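Edit room notebook – Clallarance series, episode 2
6/2/25

Picked up where I left off on the second episode. Current cut runs long and the middle is soft. The first act is fine. It opens on the cup final, goes back to the youth team in Gerville, and gets to the first pro contract before anybody has had time to get bored. After that we spend far too long on the transfer.

The transfer section has five interview subjects saying the same thing in slightly different words, which is that the club needed the money. I cut it to two: the old coach and the agent. The coach is the better talker, and the agent is the only one who was in the room. The other three go to the selects bin marked TRANSFER ALT. Don't delete them. Constanza may want one back if the agent's lawyer asks for changes.

Went through the archive match footage from the first season. Most of it came off broadcast tape and has the old scoreboard graphic burned in along the bottom. We can't crop it without losing the goalkeeper in half the shots, so I left it. It dates the material, which saves us a caption.

The home movie reels are a different matter. The scans came back with the color drifting toward green in the second half of reel 7. I put a rough correction on it so people can watch the cut without complaining. It needs a proper grade. The family's copy of the same reel is supposed to be cleaner and Haoran is asking them for it.

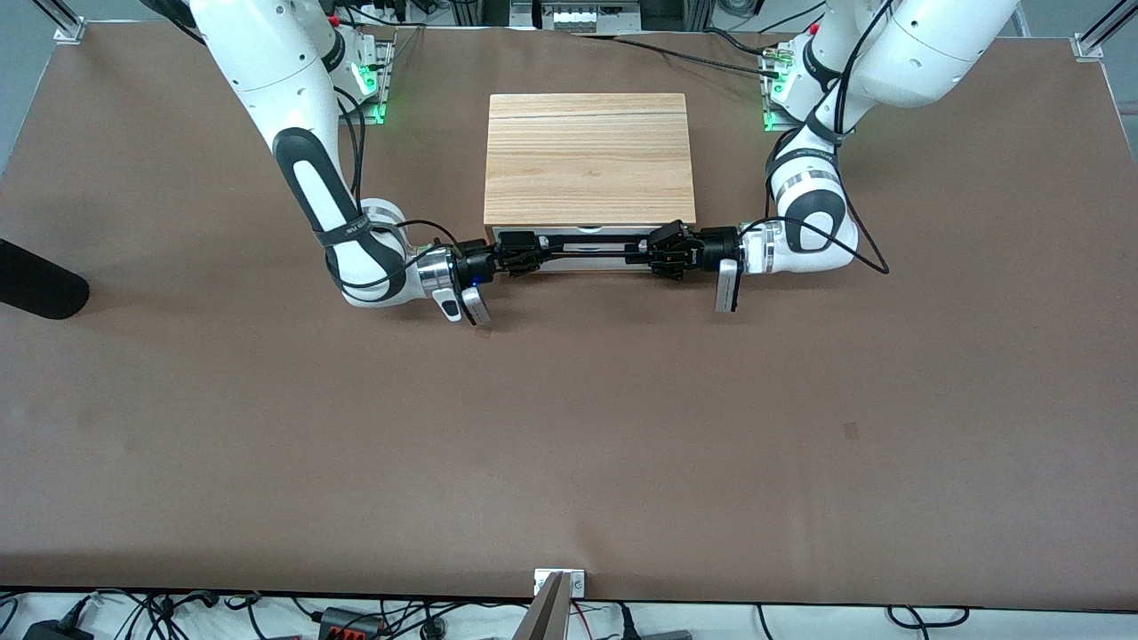

Rostam Naseri
Assistant editor, Sirenum

Sound notes. The locker room speech after the semifinal loss is still hard to follow. There is a fan or vent running through the whole thing, and three or four people talk over the captain near the end. I tried a light pass of noise reduction and it helped with the fan. A heavier pass made his voice thin and watery, so I backed it off. My vote is subtitles for the full speech. Witold thinks subtitles take the heat out of it and wants to hear it once in the mix room before we decide. Fair enough. I left a subtitle track in the timeline, switched off, so it is there if we want it.

Music. The temp track under the training montage has been in there so long that we have all stopped hearing it. I muted it and watched the montage with only the natural sound, boots and whistles and the coach shouting, and I liked it more. Left it muted for the next screening. If there are complaints I can turn it on again in a second. The composer's sketch for the ending is in the project under MUSIC IN, not synced to anything yet.

Interviews. Siamak sent his notes on the long sit-down with Golestani. The gist:

Keep the answer about his father driving him to practice.
Lose the answer about the national team, save it for episode 5.
Find a better place to come in on the injury question. At the moment we start on him clearing his throat.
The joke about the team bus stays, but trim the laugh.

All done except the injury question. There are two takes of it, since the battery went on camera B partway through the first. In take one he is more open, but we only have the wide angle for the last part. In take two we have both angles and he has already told the story once, and it shows. I built it with take one and covered the missing close-up with the physio's training-ground stills. It plays all right. The cut back to the wide at the end is a bit sudden and I'd like someone else to look at it.

Fact check. The narration says his first senior match drew a crowd of 700. The match program gives no figure, and the local newspaper clipping only says the stand was full. The number comes from Golestani himself in the interview. Either we put it in his mouth or we find a source. I swapped the narration line for his own sound bite, which is shorter anyway. Also changed "youngest ever scorer" to "one of the youngest" until the club historian gets back to us.

Housekeeping. The shared drive was slow again from lunch on and the project autosave failed twice. I saved by hand and kept a second copy on the local disk. The folder of stills from the February shoot had duplicates with different file numbers, so a few links in the old cut point to the wrong version. I relinked everything in episode 2 only. Episode 1 is locked and I did not want to touch it.

Still open:

Injury question, cut back to wide – fresh eyes
Subtitles on the locker room speech – Witold, in the mix room
Clean copy of reel 7 – Haoran
Release form for the agent – Constanza
Title card spelling, we have it two ways in the same episode

Export for the screening is set to run overnight. If it stops partway, try it again with the subtitle track removed from the sequence entirely, as that fixed it last time.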